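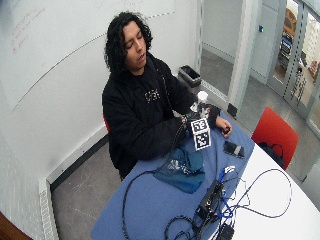
초기 빗물은 저류조에 넣지 않고 얼마나 버려야 하는가?

강우 시작 후 지붕면 기준 누적 2 mm에 해당하는 양을 버리는 것이 본 과제의 설치 조건에서 적절하였다. 집수 면적이 80 ㎡이므로 강우 1회당 초기 배제량은 160 L가 된다.

홈 학과안내 교과과정 프로젝트자료실 공지사항 로그인

소규모 지붕 집수 시설의 초기 우수 배제량 결정
환경설비설계 교과 기말 보고서
제출일: 2020년 11월 22일
지도: Maeve Egan

1. 과제 배경

실습동 뒤편의 온실은 관수용수를 전량 상수도에 의존한다. 온실에 인접한 창고 지붕은 경사가 일정하고 상부에 수목이 없어 집수면으로 쓰기에 유리하다. 다만 건조 기간에 쌓인 먼지와 조류 배설물이 강우 초기에 한꺼번에 씻겨 내려오므로, 이를 그대로 받으면 저류조 바닥에 침전물이 쌓이고 점적 호스의 토출구가 막힌다. 본 과제는 초기 우수를 얼마나 배제해야 관수용으로 쓸 수 있는 수질이 확보되는지를 실측으로 정하고, 그 값에 맞는 배제관의 치수를 산정하는 것을 목적으로 한다. 저류조 본체의 용량 산정은 지난 학기 조의 결과를 그대로 따랐으며 다시 검토하지 않았다.

2. 장치 구성

집수면은 창고 지붕 한쪽 면이며 수평 투영 면적은 80 ㎡이다. 지붕재는 도장 강판이다. 처마 홈통에서 내려온 물은 수직 배제관을 먼저 채우고, 배제관이 차면 부구가 상단을 막아 이후의 물이 저류조로 넘어간다. 배제관 하단에는 소구경 배수구를 두어 강우가 끝난 뒤 자연 배수되도록 하였다.

강우량은 Vunditum 전도형 우량계로 측정하고 기록은 Neltum으로 저장하였다. 저류조에서 온실로 보내는 펌프는 Skodano 제품이며 기존 설비를 그대로 사용하였다. 홈통 연결구와 부구 시트는 Ó Ceallaigh에서 구입하였다. 연결구의 내경이 도면 치수보다 작게 납품되어 어댑터를 따로 가공하였고, 이 때문에 설치가 8월로 늦어졌다.

3. 측정 방법

분석 대상은 선행 건조 기간이 서로 다른 강우 4회로 하였다. 각 강우에서 홈통 하단의 유출수를 누적 강우량에 따라 순서대로 채수하고 탁도, 전기전도도, pH를 측정하였다. 채수병은 사용 전에 증류수로 헹구었으며, 시료는 채수 당일에 분석하였다. 총부유물질은 시료량이 부족하여 일부 구간에서만 측정하였으므로 판정에는 쓰지 않고 참고로만 두었다.

판정 기준은 탁도 곡선의 기울기로 정하였다. 연속한 시료 사이의 감소폭이 측정기의 반복 오차보다 작아지는 지점을 안정 구간의 시작으로 보고, 그때까지의 누적 강우량을 해당 강우의 필요 배제량으로 하였다. 절대 농도를 기준으로 삼는 방안도 논의하였으나 점적 호스 제조사가 허용 탁도를 제시하지 않아 채택하지 않았다.

4. 결과

모든 강우에서 탁도와 전기전도도는 첫 시료가 가장 높았고 누적 강우량이 늘면서 감소하였다. 감소 속도는 강우 강도의 영향을 받았다. 강도가 약한 강우에서는 곡선이 완만하여 안정 구간에 늦게 도달하였고, 강도가 큰 강우에서는 초기에 급격히 떨어졌다. 선행 건조 기간이 길수록 첫 시료의 탁도는 높았으나 안정 구간의 시작 위치는 크게 달라지지 않았다.

필요 배제량이 가장 크게 나온 강우의 값은 2 mm였다. 이를 설계값으로 채택하면 배제 용적은 다음과 같다.

V = A × d = 80 ㎡ × 0.002 m = 0.16 ㎥ = 160 L

유출계수는 1로 두었다. 실제 유출계수는 이보다 작으므로 지붕에 내린 비가 2 mm에 도달한 시점에도 배제관은 아직 다 차지 않는다. 결과적으로 배제량이 설계값보다 조금 커지며, 수질 면에서는 안전측이다.

pH는 첫 시료에서 낮고 이후 서서히 올라갔다. 변동 폭이 작아 관수에 제약이 될 수준은 아니었다.

5. 고찰

배제량을 크게 잡으면 수질은 좋아지지만 약한 비가 잦은 시기에는 저류조로 들어가는 물이 거의 없게 된다. 누적 강우량이 설계값에 못 미치는 비는 전량 버려지기 때문이다. 배제관의 자연 배수 속도도 같은 문제와 연결된다. 배수구가 크면 강우 도중에도 관이 비어 부구가 다시 내려오고, 작으면 다음 강우 전까지 비워지지 않는다. 현재 배수구에는 여과망이 없어 낙엽 조각에 막힌 사례가 한 차례 있었다. 막힘 이후의 자료는 분석에서 제외하였다.

우량계와 홈통 사이의 거리로 인한 시간차는 보정하지 않았다. 강우 강도가 급변하는 구간에서는 채수 시점의 누적 강우량에 오차가 포함되어 있다. 또한 측정이 늦여름 이후에 집중되어 봄철 꽃가루와 황사의 영향은 반영되지 않았다.

6. 후속 작업

배수구 앞단에 탈착식 여과망을 설치하고, 봄철 강우에 대해 동일한 절차로 채수를 반복한다. 배제관 내부에 수위 센서를 달면 실제 충수 시점을 알 수 있어 유출계수를 역산할 수 있다. 채수 기록표 원본과 어댑터 가공 도면은 부록에 수록하였다.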